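Chapter 6
Surfaces in the Home: Stone, Wood and Everything Between

Learning goals
After reading this chapter you should be able to name the main groups of countertop material, explain how porosity affects staining, work out the area of a counter from a floor plan, and read a simple care label.

6.1 What a countertop has to do

A kitchen counter is used harder than almost any other flat surface in a house. Knives slip on it. Hot pans are set down on it. Coffee, oil, lemon juice and dish soap all land on it in the course of an ordinary day, and most of them stay there for a while before anyone wipes them up. A bedroom shelf made of the same material might look new after 20 years. A counter will not, unless the material suits the work and is looked after.

Builders have dealt with this in different ways. The older row houses in Brinstead were fitted with thick maple boards, which were scraped and oiled each August when the kitchens were least used. Farther up the valley, in Arthur, slate was close at hand and was used for sinks, shelves and counters alike. Both kinds can still be found in working kitchens in the two towns. The maple is darker than it was and dips in front of the sink. The slate has chipped along its front edges but is otherwise little changed.

6.2 Natural stone

The stones most often cut for counters are granite, marble, slate and soapstone. They differ in hardness, in how they react to acid, and in how much liquid they take in.

Granite is an igneous rock made up mainly of quartz and feldspar. It is hard, and a steel knife will usually dull before the stone is scratched. Marble is a metamorphic rock formed from limestone. Its main mineral is calcite, which reacts with even weak acids. A slice of lemon left on polished marble leaves a dull spot called an etch. An etch is a change in the stone itself, so cleaning will not remove it. The spot has to be polished out.

The veins in marble come from clay, iron oxides and other material that was present in the limestone before it was heated and pressed. Iron gives reds, yellows and browns. Carbon gives gray and black. Because the pattern is so well liked, it is often copied on other materials, and a marble pattern alone does not tell you what a counter is made of.

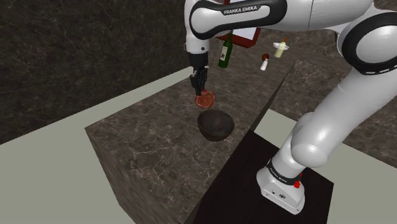

Figure 6.1 A dark brown countertop with a marble pattern, shown in a computer rendering.

Three simple checks help to tell stone from a copy. Look at an exposed edge to see whether the veins carry on through the thickness. Lay a hand on the surface, as stone usually feels cooler than plastic or wood in the same room. Look for a repeat, since printed patterns are made from a limited number of images and the same vein may turn up again farther along.

6.3 Porosity and sealing

Porosity is the share of a material's volume that is made up of open space. Liquids enter a stone through the pores that connect to its surface. A sealer fills or lines these pores and slows the liquid down. It does not stop etching, which happens at the surface.

To test a counter, place a spoonful of water on it and wait 18 minutes. If the stone under the water has darkened, it is time to seal it again.

6.4 Measuring for a new counter

Counter area is found by splitting the plan into rectangles, multiplying length by depth for each one, and adding the results. The Inis apartment plan at the end of this chapter has a single straight counter 164 centimeters long. The Berolel house plan has an L-shaped counter with a total run of 389 centimeters, measured along the wall. With an L shape, take care to count the corner square only once.

Key terms: calcite, etch, igneous, metamorphic, porosity, sealer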